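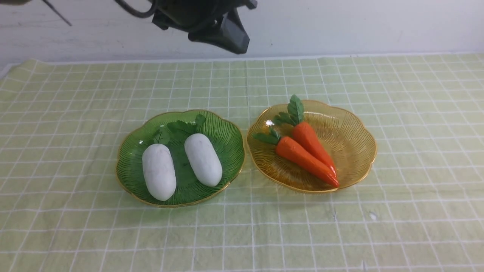

Scalloped plates in green and amber, shown on the yellow-green check tablecloth. White radishes not included.

Nina Scalloped Plate
Supplied by Fanico, Mornby tableware collection

The Nina plate is a decorative plate with a flower-like outline, fine radiating ridges and a gold-coloured rim. It is offered in two translucent colours, green and amber, which may be ordered separately or as a pair. The two colours share the same outline and ridge pattern, so that mixed settings remain consistent across a table.

Fanico supplies the Nina plate to cafés, function centres, display kitchens and private households. It is intended for the presentation of fruit, small vegetables, confectionery and dry baked goods. Because the body is translucent, the colour of the cloth beneath will influence the appearance of the plate. Customers matching an existing colour scheme are advised to request a sample before placing a larger order.

Ordering information
Product code, green: Nina 43 G
Product code, amber: Nina 43 A
Sold as: single plates, or a set of 2 (one of each colour)
Carton weight, packed: 700 g per set
Availability: in stock at the Ikitz warehouse

Care and handling
Wash by hand in lukewarm water with a mild detergent and dry with a soft cloth. Abrasive pads will dull the rim and should be avoided. The plate must not be placed in a microwave, a conventional oven or under a grill. When stacking, place a sheet of tissue or a felt divider between plates. Residue that collects in the ridges may be removed with a soft brush.

Table linen
The check tablecloth has a pale yellow-green ground with a grid of fine white lines. It is listed under item 454 and is sold separately. The cloth may show creasing on arrival and should be pressed on the reverse side at a low setting before use.

Returns and replacements
Goods damaged in transit should be reported to Fanico customer service with the order number and a short description of the fault. Unused plates may be returned in their original packaging. Sample plates are charged at the single-plate price and credited against any subsequent carton order. Freight to regional addresses is quoted on application.

This website uses cookies to remember your basket and preferred store. By continuing to browse, you agree to our use of cookies. Accept | Manage settings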